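The case against folding your cleaning cloths

Every January the same advice comes round. Buy a drawer divider, empty the cupboard under the sink, and fold everything in it until it stands up on its own like a row of envelopes. I did this once, with 13 cloths and a great deal of patience. The row lasted four days.
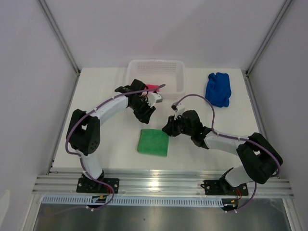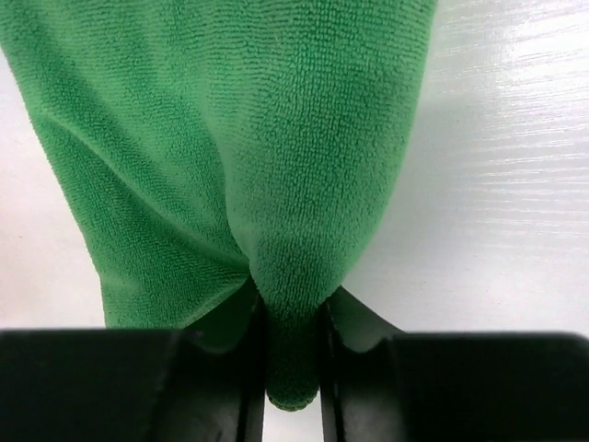
A green cloth, a blue cloth, a white basket.

My complaint is a narrow one. I fold sheets, because an unfolded sheet will not go in the cupboard. I fold shirts, or at least hang them. But a cleaning cloth has one job, and it does that job just as well after a week in a heap. Creases make no difference to a worktop. The first thing you do with a neatly folded cloth is shake it out and scrunch it up in your fist.

The tidy-home people have answers to this, and I have tried to take them seriously. Sillgate, the homeware shop near me, keeps a leaflet by the till that says folding saves space. Perhaps it does, if you own 69 of the things. Most of us own far fewer, and half of those are in the wash. A plain basket with holes in the sides will take the lot, and it lets the air in, which a packed drawer does not.

Then there is the matter of colour. I was more doubtful about this than about the folding, and I have come round part of the way. Green for the kitchen, blue for the bathroom, something reddish for the floor: fine. It is a sensible rule and even a tired person can follow it. But notice that it works perfectly well in a heap. You can spot a green cloth in a muddle from across the room. Fold it into thirds behind a divider and all you see is an edge.

I suspect the folding is mostly for the benefit of whoever sells the dividers. The Hernska set costs 50 pounds and comes with a card showing how to make the folds. I can't think of another rag holder that needs instructions.

There is one exception I'll allow. Glass cloths, the thin flat kind, do seem to leave fewer smears if they have been kept flat – though I have only my own windows to go on, and they face north. The thick fluffy ones can go in any old how.

So mine are back in the basket, dropped in from a standing position straight off the airer. The divider now holds batteries and string.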